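12/27/22

Power back on at 4 something this morning, heard the fridge kick in. Out 30 hours total. Longest since we moved to Asmont I think. Slept in hat and two pairs of socks, woke up sweating when the heat came on.

Going thru the house now before the next one. Forecast says more ice by the weekend. 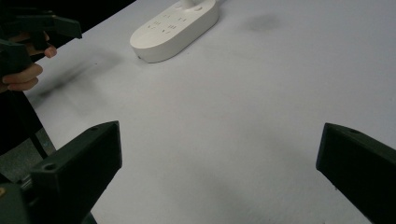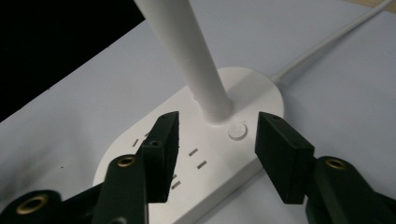 Called Rosside about the bill again. On hold 44 minutes, then cut off. Called back, got a nice lady who said the credit for the outage in February never went thru and she'd put it in again. We'll see. Wrote down the reference number on the back of the Christmas card from the dentist, do NOT throw that out.

Freezer -- lost the ice cream and the shrimp, kept the rest. The big roast was still hard in the middle so it went in the oven right away. Whole house smells great, at least. Eating roast till New Year's. Took a plate next door, they had no heat either and the baby was up all night poor thing. They gave me half a pie. Good trade.

Yap hid under the bed the entire time and came out the minute the furnace started. Ate like he'd been gone a month. Then barked at the furnace.

Hardware store in Prendumow had a line out the door. No lamp oil, no D batteries, one sad box of candles. Got the candles. Got road salt too, more than 100 pounds of it in the trunk now and the car sits funny. Generator was $59 a day to rent, and all gone anyway. Should have bought one in summer when I said I would. Said the same thing last year.

Branch down across the side gate, big one. Can't move it alone. Gutter bent too, will look at it when there's some daylight left. Took the long way around to the trash cans and about broke my neck on the steps. Salt first tommorow, then the branch.

To do -- fill the jugs, charge everything, find the other flashlight, call about the gutter, thank you notes (haven't started). Wash the socks.

Roast is done. Going to eat it hot, with all the lights on.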